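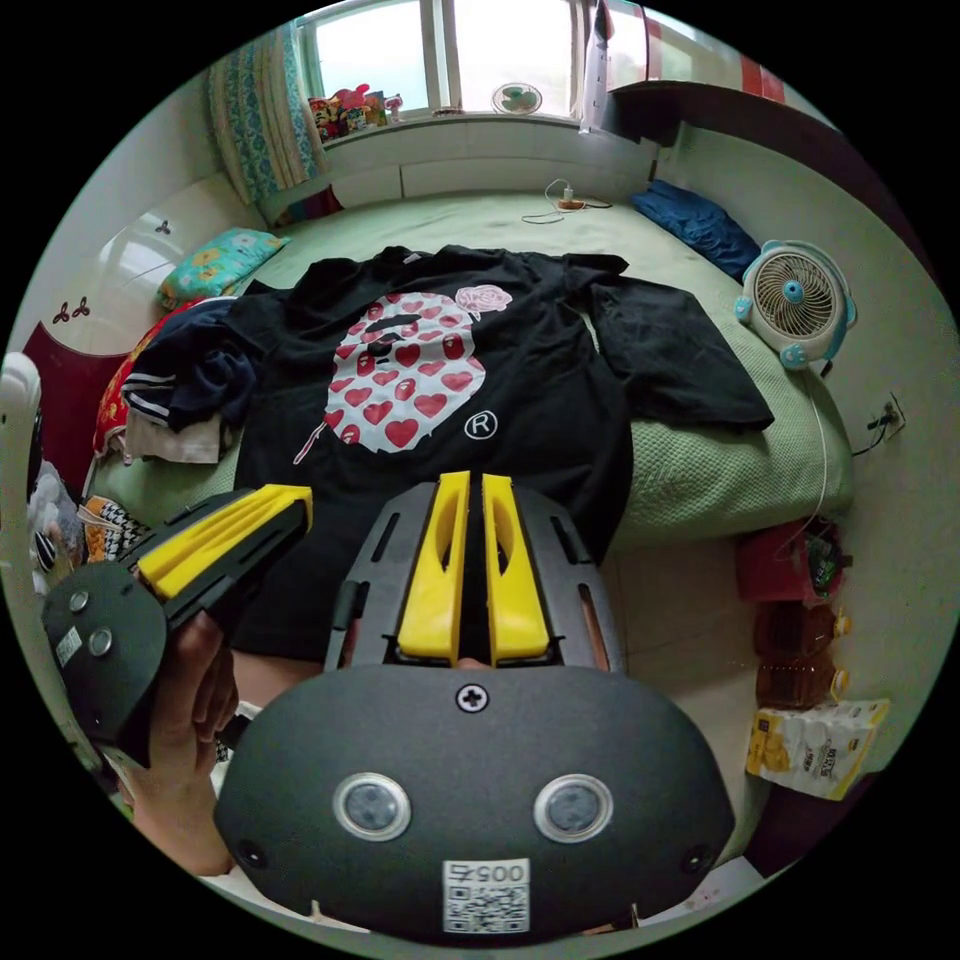
Nondham, Fri 8 October

How to Fold Printed T-Shirts on a Bed

A bed is the best folding surface in most small bedrooms. It is wide enough for a shirt with the sleeves out, and you can stand at the side of it without bending much. A textured bedspread works better than a smooth one because the cotton stays where you put it.

Before you start

Pull the bedspread tight. Push the unfolded clothes into one heap on the left and keep the middle clear. If you're right-handed, the finished stack goes on the right.

Sort by color only if you store by color. I don't. I keep the black shirts together and let everything else go in as it comes.

Folding a shirt with a big graphic

1. Lay the shirt flat with the print facing up. Smooth it from the collar down with your palm. Check the print for cracks or lint while it is open. A big face design like the one on the black T-shirt shows every crease, so take your time.

2. Turn the shirt over, print side down.

3. Fold one side in to the middle of the back, then lay the sleeve back on itself. Do the same with the other side.

4. Bring the hem up to just below the collar, then fold in half again.

5. Turn it over. Part of the print should be showing on top, and that's how you will find the shirt later.
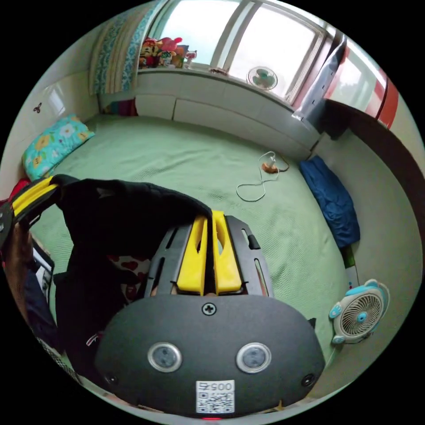 Dark cotton wrinkles when it sits bunched up. Pick the garment up by one edge, let it hang, and give it a single shake before you lay it down. If the folds are still heavy, hang it for an hour — the bathroom door is fine — and come back to it.

Collared shirts go last. Button the top button, fold the same way, and put them on top of the stack with the collars facing alternate directions so the pile stays level.

Leave a little room in the drawer. I packed mine too tightly in September and had to refold the whole front row.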